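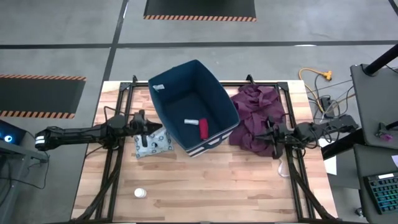 Starting this summer, the Paucar building will have a pair of robot arms helping with the mixed returns, and we know that a lot of you have questions, because you have been stopping us in the hallway and at the coffee machine to ask them (please keep doing that!). Mixed returns are the ones that give us the most trouble, soft things and small hard things all arriving together. The navy fabric bin with the striped front is a good case, and so are the patterned pouch to its left and the big heap of purple cloth on the other side, with a gripper over each. Everyone on the returns floor has had a morning full of that sort of thing. We have tried to answer what we could, and where we don't know yet we say so.

Home | Our Sites | Benefits | Shift Calendar | Questions | Contact

Is anybody losing their job over this?

No. We put this one first, where it belongs. Bomanen employs 169 people at Paucar, and no position is being cut because of the arms. If somebody retires or moves on, the opening gets posted the way it always has been. We put that in the June letter, and if you threw yours out with the grocery flyers, the front office will happily print you another.

So what will change for me?

That depends on where you work. If you are in receiving or shipping, very little, apart from a new cart route past the returns room. If you are in returns, you will be doing less of the pulling-apart and more of the deciding: is this item fit to go back on the shelf, does it need a wash, does the customer get a call? Those calls stay with people. We have folks here who can tell by the feel of a seam whether a blanket has been through a dryer, and we would be foolish to let that go to waste.

What is Sasach? I keep seeing the name on the schedule.

Sasach is the name of the whole setup, meaning the arms, the table they work over and the software that goes with them. Some of the crew have already started calling it Sasha, which is fine with us.

How many returns is it meant to handle?

The goal for the first stretch is 80 items a shift. On a busy day the room sees 600, so you can do the math and see that most of the work will still be passing through human hands for a good long while. Cloth is slow going for a machine. It folds over on itself and hides its own corners, and we have asked everybody in the front office to be patient with the numbers.

Will I have to learn to run it?

Only if you would like to. Training takes 2 days, it is paid at your regular rate, and it counts toward the skills step on your pay sheet. You do not need to be a computer person. Edem Boateng is teaching the sessions, and he spent years on the returns floor himself before he moved over to equipment -- so he will not talk over your head, and he does not mind being asked the same thing again.

Is it safe to stand near the arms?

Please stay behind the marked line while they are powered, even if they look as though they are resting. An arm that is holding still may only be waiting for its next instruction. If something falls off the table, leave it where it is and call the operator over to pause things first. We know it goes against every tidy instinct you have.

Are we being timed or watched?

The system keeps records of its own picks and its own drops. It does not keep a score for you, and supervisors have been told in writing not to use its numbers in anyone's review. If you ever feel that is happening, come see us, or use the comment box by the lockers if you would prefer to leave your name off.

What about the Cellau building?

We don't know yet. Cellau handles mostly boxed goods, and the room there would need new wiring before we could even try. When there is a decision, people at Cellau will hear it before anybody else does.

My question isn't on this page. Who do I ask?

Edem is the best person for anything to do with the equipment, and he is usually in the returns room before first break. For pay, hours or transfers, stop by the front office -- the door is open, and there is generally something sweet on the counter.

Page updated 10 July 2022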